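Stop Ranking Grippers by Payload

Tue 27 February

Most gripper comparisons still open with payload and stroke. For cable and connector work those two numbers decide very little. We ran the Pamusel and Gratance two-finger grippers on the same arm, with the same Clerkix controller, for 15 working days. Either one could lift every part on our list many times over. Misses came from finger geometry and from what the wrist camera could see between the fingers.

A round shell on a square flange has few good places to hold. Add a wire bundle and the approach angle is mostly set before planning starts.

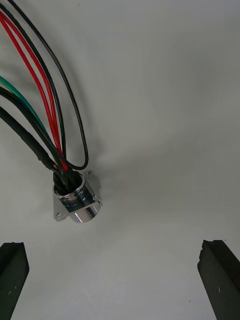

Of 223 logged attempts on wired parts, 41 failed, and over half of those were contact with a wire before contact with the body. A force spec does not predict that. Fingertip width does, along with how far the tips sit inside the camera's view at full opening. Pamusel publishes the first figure and Gratance publishes neither.

Boards raise a different problem. Tall capacitors and edge connectors limit where a finger can go, and a part that overhangs the outline is easy to hit on the way down. We grip the carrier plate where we can and leave the board alone.

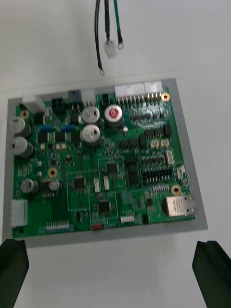
Circuit board on its gray plate, above the gripper fingers.

I would trade 5 mm of stroke for a narrower tip on either product. Vendors should print a drawing of the tip envelope in camera coordinates, at open and closed. The Tilahun test sheet already has a field for it, and in April we will start returning quotes that leave it blank.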